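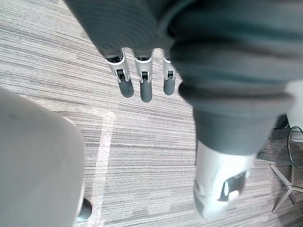 Figure 1. Dark fabric, bunched and rolled toward the lower end.

Folding the Unfoldable: A Report on Soft Clothing
Joaquín Barrientos and Lautaro Barrientos
Wenddale, Household Materials Project
Wednesday, June 3, 2020

1. Why we picked this

Our proposal promised a study of "how clothing behaves when it is put away." Our instructor wrote "so, laundry?" in the margin, and we have decided to take that as approval. The question was which kinds of garment keep a fold and which ones slump back into a heap as soon as you turn around.

2. What we did

Over most of May we folded shirts, sweatpants and towels on the same table, left each piece alone for 40 minutes, and measured its height before and after. Each piece was folded in thirds by the same person (Lautaro, who lost the coin toss). We had a budget of 75 dollars and spent most of it on two storage bins from Zabala, one of which has a lid that fits.

We logged 100 folds. Lautaro would like it noted that he did more than that, but the first batch was written on a receipt that went through the wash.

3. Soft knits

Soft, stretchy fabric was the worst behaved by a wide margin. It makes thick, round folds with a lot of air in them, and the stack leans. Figure 1 shows the sort of rounded bulk we mean. A rolled cuff makes matters worse: it leaves a fat ring at one end of the piece, so the thing lies like a wedge. Unrolling the cuffs first brought the stack height down more than any folding method we tried, including the one from the Tanedska booklet, which has eleven steps and a diagram neither of us could follow.

4. Everything else

Dress shirts held their creases. Towels held theirs too and were dull to measure.

5. Problems

Our ruler starts a little way in from its end, and we found this out in the second week. We corrected the numbers. Joaquín also leaned on one of the stacks, and we left that one out.

6. Next time

We would weigh each piece and try the same folds in a drawer. We would also like a second lid.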